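2021年10月18日，阴

晚饭是Breketti的冷三明治，面包边硬得硌牙，我一边嚼一边打字，键盘缝里估计又进了不少渣。今天脑子里塞得太满，先不管语句通不通，倒出来再说。

事情要从那个筛子说起。我们管它叫筛子，是Jordan在七月写的一段小脚本，挂在Jelloden的数据入口上（Jelloden就是我们自己那套训练代码，名字怎么来的已经没人愿意讲了）。脚本干的活特别朴素：把每条示教里腕部相机的画面一帧一帧拿出来，算拉普拉斯方差，方差低就判成糊，一条示教里糊的帧太多，整条扔掉。当时大家都觉得好，我也觉得好，还在组会上夸了一句“干净”。唉，这个词我最近应该少用。

提袋子这个任务一共采了316条示教，过完筛子剩289条。我们从夏天到现在所有的模型都是拿这289条训的。被扔掉的那部分放在一个叫trash_maybe的文件夹里，这个maybe救了我们一命，要是Jordan当初手一滑直接删干净，今天这篇日记就只剩三明治可写了。

为什么会去翻那个文件夹呢？因为模型有个毛病，从夏天一直拖到现在。两只手去抓袋子的两边，抓稳了，往上提，这个流程顺利的时候很漂亮，漂亮到可以放给来参观的人看。可是只要有一边没夹好，比如手指从布边上滑开，或者只捏到一点点布，它就傻在那儿了。另一只手照样往上走，袋子歪着吊起来，没夹住的那只手在空气里一张一合，像在跟谁打招呼。我给这个现象起名叫“招手”，Lurdes嫌不专业，在表格里写的是“单侧脱手后无恢复”，字多了一倍，意思一模一样。

招手这件事我们怪过好多东西。先怪夹爪，觉得指垫的纹路不够咬布；又怪标定，我用Kollár那套标定工具重新跑了一遍手眼，跑完误差小得很好看，招手照旧。然后怪网络，怪动作块太长，怪归一化，怪我（是的，有一个星期大家普遍怀疑是我把左右手的关节顺序写反了，我没有写反！！我查了好几遍，查到后来自己都快不信了）。

上周Ladi路过我的屏幕，看我在放一条失败的回放，随口问了一句：示教里的人碰到这种情况会怎么办？我说会马上重新抓啊，手腕一甩就过去了。说完我自己愣住了。手腕一甩。甩的时候腕部相机能看见什么？除了手指以外全是糊的！

手指和相机固定在同一个地方，所以怎么甩手指都是清楚的，连指垫上那些交叉的细纹都一根一根数得出来，可是桌面和桌上的东西全拉成条。筛子算的是整张图的方差，桌面又白得什么都没有，一拉条方差就塌了，啪，判糊。
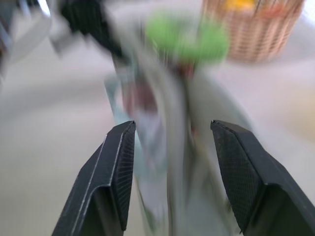
于是今天一早我就抱着电脑去找Lurdes，两个人把trash_maybe里的示教一条一条放出来看，从头放到尾，不许快进（是我提议不许快进的，看到后来我先犯困）。我们拿一张纸分两栏，左边写“纯粹就是快”，右边写“快是因为在补救”。我原以为会对半开，看着看着右边那栏就写到纸的背面去了，左边还空着一大截。

补救的样子五花八门。有的是一侧手指没进到提手里面，退出来转个角度再进；有的是提到半空发现歪了，两只手一起放下来，换个位置重新夹；有的特别可爱，操作的人大概是急了，右手先把袋口往里拨一拨，给左手让出位置，左手再去够。这些动作在留下来的那些示教里几乎见不着。留下来的都是一次成功、慢条斯理、教科书一样的，操作员心情很好、手很稳、袋子也很配合的那种。

所以模型从来没见过滑脱之后该怎么办。它见过的世界里袋子从来不滑。我们亲手把它该学的那一课筛出去了，还给这一步起了个名字叫“质量控制”。

我当时在椅子上转了整整一圈，Lurdes问我是不是不舒服。

不过只看录像不能算数，看录像很容易看见自己想看见的。尤其是我，我太想给招手找个说法了，这时候给我一片云我也能看出滑脱来。Lurdes比我冷静，她在纸的右下角写了个“谁标的？”，意思是这两栏是我俩一起标的，我俩都事先知道要找什么。后来她把那些示教的顺序打乱，混进一批留下来的，发给Daryna，什么都不解释，只让她标“有没有重新抓”。Daryna标得飞快，还在备注里抱怨有一条的操作员手抖。她的结果和我们的基本对得上，有几条分歧，都是那种犹豫了一下但没有真的松手的，算不算重新抓看你怎么定义。我们最后商量按手指开合信号来定：闭合以后在提起之前又张开过，就算。这样以后用代码就能标，不用靠眼睛，也不用靠我。

（记一下，开合信号有个小坑，左夹爪的零位有一点漂，阈值不能写死，要按每条示教自己的最大开度归一。我第一版写死了，标出来左手人人都在重抓，吓我一跳。）

说回实验。模型其实不用今天才开始训，Ladi问完那句话的当晚我就已经把任务排上去了，Fimgate的机器晚上空得很，不用白不用。两组：一组用筛过的289条，一组用全部316条。其他什么都不动，网络一样，学习率一样，步数一样，每1000步存一次，取最后那个，不挑。不挑这一点我和Jordan吵了几句，他觉得应该各自挑最好的那个存档再比，我觉得挑来挑去挑的是运气。最后的折中是主表用最后一个存档，挑过的放附表，谁想看谁去看。

评测是今天上午在台子上做的。那张台子大家都认得，米白色的桌面，后面一溜摆着编篮子、黄色的方盒子、胶枪、泡沫积木和一卷胶带，七零八落的。我曾经想把后面那排东西收走，图个清净，被Kulsoom拦住了，她说示教的时候它们就在，评测的时候也得在，你收走了模型看见的就是另一张桌子。有道理，所以它们还在，每回开测之前我都得对着参考图把它们的位置挪一遍，胶带滚得最远。

流程是这样的：Daryna负责摆袋子，摆在哪儿、袋口朝哪边、里面那团灰布东西怎么塞，都照着事先抽好的卡片来，每张卡片两组模型各跑一遍，先后随机。跑哪个模型由脚本决定，屏幕上只显示甲和乙，对应关系锁在Jordan的电脑里，他本人坐在另一个房间，被禁止进来（他中途以借充电器为名试图进来过，被请出去了）。打分也是Daryna打，我只管按开始和急停。我故意不打分，我脸上藏不住事。

评测里我们还加了一种“捣乱”的情况，这个值得多写几句，下次写方法那一节可以直接抄。光等它自己滑脱，太碰运气，有时候一上午也滑不了几次，统计上什么都说不了。所以捣乱组是这样：等两只手都闭合、刚要往上走的时候，脚本把其中一侧的夹爪强行松开一下再把控制权还给模型。哪一侧松，也是卡片上写好的。这样每个模型面对的滑脱是一样多的，时机也差不多，比拿根棍子去捅袋子文明。之前真的考虑过棍子。缺点是这种松开太干脆了，跟真实的慢慢滑出去不是一回事，布的形状不一样，这一点必须老老实实写进局限里，不能等审稿人来说。

急停我按了两回，都是右臂的线绕得让我心慌。线没事，是我胆小。按过的那几张卡片作废重抽，两组都重跑，卡片上画了叉，Daryna拿着画叉的卡片给自己扇风。

两只夹爪各抓住一边提手、袋子刚刚离开桌面的那个瞬间，我到现在看了还是会屏住呼吸，没出息得很。离桌那一下是整个任务里最说明问题的地方，两边受力是不是匀、高度是不是一致，那一刻全露出来。

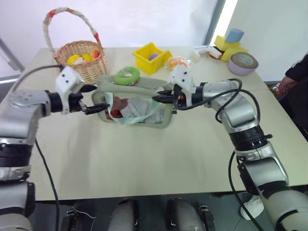

正常组，也就是不捣乱的那些卡片，甲和乙差不多。差不多到什么程度呢，Daryna跑完一半的时候说要不是屏幕上写着甲乙她以为一直在跑同一个。我当时心凉了半截，觉得又白忙一场，坐在急停按钮后面开始在心里给这篇没有结果的论文拟标题。

然后开始跑捣乱组。第一张卡片，松左手。甲（后来知道是289条那个）右手继续往上走，左手开合、开合、开合，招手，经典曲目，我闭着眼睛都能听出来那个咔哒声。第一张卡片的乙：左手松开，右手停住了。停住了！停了那么一小会儿，两只手一起往下落，袋子回到桌上，左手退出来，稍微转了一点，又进去，夹上，再一起提。Daryna抬头看我，我看着天花板。

后面不是张张都这么漂亮。乙也有失败的，有几次它放下来以后反复重抓，抓了放放了抓，像拿不定主意，直到超时；还有一次它把两只手都松开了，松得彻彻底底，袋子往桌上一瘫，它就停在那儿，好像这事儿跟它没关系了。可是招手基本看不见了，失败变成了另一种失败，是“在想办法但没成”的那种，这两种在我心里差得很远，虽然在成功率那一列里都是一个零。所以我坚持表里必须分失败类型，不能光写成不成。

午后解锁，Jordan终于获准进屋，把对应关系念出来，甲是筛过的，乙是没筛的。他念完沉默了一下，说，所以我的脚本把最好的数据扔了。我说最好的倒也未必，是最缺的。他说谢谢，没有觉得好受一点。我把剩下半包饼干推给了他。

接下来就是Kulsoom时间。Kulsoom每次都是等大家都高兴完了才开口，语气特别温和，问的问题特别要命。她说，316比289多，多的数据本来就可能更好，你怎么知道跟重抓有关系？也许你随便加回来一些慢条斯理的示教，它也会好。

这个问题我是有准备的！（写到这里允许我得意一行。）训那两组的那天晚上我还顺手排了一批对照：从316条里随机扔，扔到剩289条，扔哪些由随机种子定，一共扔了4种不同的，各训一个。数量跟筛过的一样，区别只在扔掉的是谁。如果是数量的问题，它们应该跟甲一样爱招手；如果是内容的问题，它们应该更像乙。

今天下午就拿这几个接着跑捣乱组，台子上又是一轮一轮摆袋子。Daryna摆到后来已经有了肌肉记忆，卡片瞟一眼手就到位了，她说晚上做梦肯定要梦见这个灰绿色。结果是随机扔的这几个都会放下来重抓，跟乙比有的略差一点，有一个还略好一点，总之跟甲不是一伙的。其中只有一个偶尔招手，我去查了它的种子，它正好倒霉，扔掉的里面重抓的示教偏多。这个巧合我高兴坏了，又不敢太高兴，毕竟只有一个，只能写成“方向一致”，写多了就是编故事。

Kulsoom听完点点头，说那还有一个。她永远还有一个。她说，反过来呢，糊的帧本身到底有没有用？会不会你只要把重抓的示教留着，但把里面糊的那几帧的腕部画面涂黑，效果也一样？那样的话你要讲的就是“要留重抓”，跟“糊不糊”没关系，筛子只是碰巧踩到了。

这个我没准备。我的得意就维持了那一行。

她说得对，这里头是两件事：一件是筛子按模糊来扔，结果把恢复动作扔了，这是选择偏差，今天的对照撑得住；另一件是糊的画面里还有没有信息，模型用不用得上，这个今天一点都没测。我嘴上说过“糊的也是信息”这种话，今天起不许再说，除非测了。凭直觉我觉得是有用的，拉成条的方向就是手腕走的方向，手指又是清楚的，网络说不定能从里面看出速度来。但关节角里本来就有速度，它何必去看图呢？不知道。要测。

测法我们在白板前面扯了很久，大概定下来几种处理，都在保留全部示教的前提下做：糊的帧涂黑；糊的帧用前一张清楚的顶上；原样不动。Lurdes提议再加一种，把清楚的帧也人为弄糊，看它什么时候开始不行。我觉得最后这个有点远了，可她眼睛都亮了，那就加吧，反正晚上机器闲着。顶替那种有个麻烦，顶上去的画面里手指开合状态可能是旧的，跟本体信号打架，得想想要不要只在开合没变的时候顶。先这么写着，明天脑子清楚了再看。

哦还有头部相机。头部相机在甩手腕的时候一点都不糊，它待在上面稳稳当当地看着两只手。所以也有人会问（我猜就是Kulsoom明天会问），重抓学得会，是不是全靠头部相机，腕部那路干脆可以不要？这倒是个便宜的实验，关掉一路就行。但我有点担心两只手都凑到袋口附近的时候，从上面往下看，指尖一左一右挨得很近，中间夹着的究竟是提手还是袋边，头部相机根本说不准，连我自己放大了看都得猜。捏没捏实这种事，还是得靠腕上那一路。这个担心先当成假设记下来，别当成结论讲出去。

趁还记得，把今天评测时候手写在本子边上的零碎也抄过来，字已经潦草到明天我肯定认不得了。

袋子的布软，有一点透，光从窗那边进来的时候袋口右边会亮一块，上午和下午亮的位置不同。两组是交替跑的，所以不偏心，但如果以后分两天跑就得注意，最好拉帘子，或者干脆把这个当成变化的一种写进卡片。

提手会自己倒。摆好以后等上一会儿再按开始，让它倒完，不然卡片上写的是立着的，真跑起来已经趴下了。Daryna发现的，她等提手倒下的时候会哼歌。

绿色圆圈玩具放在袋子后面，离袋边很近，头部相机看过去有时像搭在袋子上。今天没有哪次真的碍事，不过有一次左手重抓的时候从它旁边擦过去，我差点按第三次急停。

打分表里“提起”的定义要改。现在写的是袋底离开桌面，可是袋子里有东西的时候，袋底会往下坠，两只手已经很高了底还贴着桌，Daryna得弯下腰去看缝。改成两侧夹爪高度都过线并且保持住，用关节算，省得她的腰遭罪。

另外，两只手在提起之前会有一小段几乎不动的时间，示教里就有，操作员都会在那儿顿一下，确认两边都夹上了。以前我嫌这段没用，还想过把静止帧裁掉，让数据“紧凑”一点。幸好懒，没裁。经过今天这事，我对一切想让数据变好看的念头都起了疑心，包括我自己的。顿那一下里头装着一个判断，裁了它，模型学到的就是不判断。
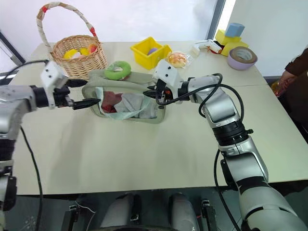 明天要干的

一、把重抓的自动标注跑到全部数据上，每条示教旁边多一列，有没有、哪只手、什么时候。以后不管谁再写什么筛子，先看它跟这一列相不相关，相关就别急着扔。这个检查Jordan主动揽过去了，他说要将功补过，我说你写的时候别再往里面加删除功能。

二、筛子本身不拆，改成只打标签不动数据。模糊分数还是有用的，真有镜头糊了手印、整条从头到尾都看不清的情况，那种该修相机修相机。但要分开，一直糊和甩那一下才糊，两种曲线长得完全不一样，前者平平的低，后者是几个坑。脚本里取平均，把这两种抹成一种了，这是最初的毛病所在。

三、涂黑、顶替、不动，再加Lurdes那个越弄越糊的，今晚先排前两种。写到这里我停下来去排了，排好了，队列里前面还有别组的一个大任务，估计天亮才轮到我。

四、给Ladi发消息，告诉她那句随口一问值一整篇论文，问她要不要挂名。她多半会说不要，然后过两天又问进展。

写到这儿看了一眼上面，好像通篇都在骂那个筛子，对Jordan不大公平。当时要是我来写，大概率写得一模一样，还会写得更狠，我会把静止帧也一起裁了。那时候我们的眼睛都在看单张图，单张图糊就觉得坏，没有人去问这张图是在干什么的时候糊的。组会上我打算就用这个讲，先放模糊分数的直方图，让大家一致同意该切在哪儿，然后再放切掉的那些示教。有点坏，但效果应该好。Kulsoom会第一个看穿，她看穿了也不会说，只会低头喝茶。

还有题目。Lurdes提了一个特别长的，带冒号，冒号后面还有一个从句。我提的是《别扔》，全票反对。先叫“恢复动作与模糊筛选”，丑是丑了点，文件夹总得有个名字。

右臂那根绕着的线明早去看一下，能不能用扎带往后带一点，又不能太紧，腕关节转到头的时候它得有余量。扎带在哪个抽屉来着，上次是Daryna收的。还得把胶带滚走以后的位置重新拍张参考图，今天最后几轮它又跑了，我凭印象摆回去的，这条也得写进记录里，凭印象摆的那几轮卡片号我圈出来了，在本子倒数第二页。

三明治还剩一角，不吃了。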